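Husadel Home Help > Laundry & Storage > Sharing a table

Can I fold laundry on the same table I use for glue-ups?

Asked by Mpho Rampersad
Viewed 1670 times

We moved into a smaller apartment in June and I lost my sewing corner, my craft bench and the top of the dryer all in one go. What I have now is one big white table that has to do everything. I glue picture frames on it in the evening, and the clean laundry gets folded on it the next morning before work.

You can guess how it's going. Last week I found a crusty little dot of wood glue on the back of my good black T-shirt, and my clamps are always in a pile right where I want to put the shirts down. Do I need to give up and fold on the bed like my sister does? (My back says no.) Or is there a way to share one table without ruining half my closet? I've got 23 clamps if that matters, mostly the little squeeze kind.

3 answers

Jordan Staniforth
fold on the bed

Bořivoj Hájek
I would worry about the glue first and the clamps second. Lay down baking paper whenever you have a bottle open. Dried wood glue peels right off it and you toss the sheet. On a bare tabletop, wipe the squeeze-out with a damp rag while it's still soft, and if you missed a spot, an old plastic card will usually lift it. Please try it on a corner first, I don't know what your top is made of.

For the shirt, soak the dot in warm water for 10 minutes and work at it with a soft toothbrush. Do not put it in the dryer until the glue is all out. Some of the waterproof glues won't budge once they cure and then you have a painting shirt.

Also check the clamp bars. Mine pick up a bit of oil and it's worse than glue on cotton.

Sharon Mushi
Don't give up the table! I did the bed thing for a year and everything came out crooked, plus the dog thought it was an invitation.

What works for me is giving the clamps one side and the clothes the rest. I shove the clamps over to the left edge, wipe the top down with a damp microfiber cloth and let it dry, then start folding at the other end. I sort of treat it like a parking lot – tools park on the left, and they stay parked until the laundry is gone. If a shirt does end up over near them I move the shirt, because if I start moving clamps I just end up cleaning out the whole toolbox. Ask me how I know.

23 is a lot to park, though! I'd keep four or five out and hang the others on a rail. I buy the cheap Katudeo rail and it holds fine, but a strip of scrap wood screwed to the wall does the same job. And dark shirts go inside out if you're nervous, then any fuzz or dust you pick up is on the side that doesn't show.
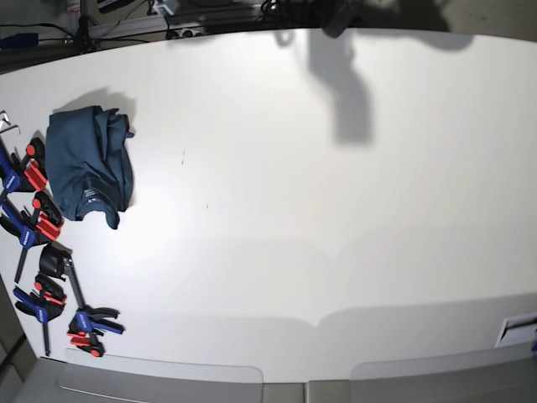

Obadia Mugo: seconding the rail idea, but put it up lower than you think. Mine is over the table at head height and every time I grab a clamp the sawdust comes down on the clean towels. Also 800 grit on a sanding block took the last of the dried glue off my table, though it did leave a dull patch, so maybe try Bořivoj's plastic card first.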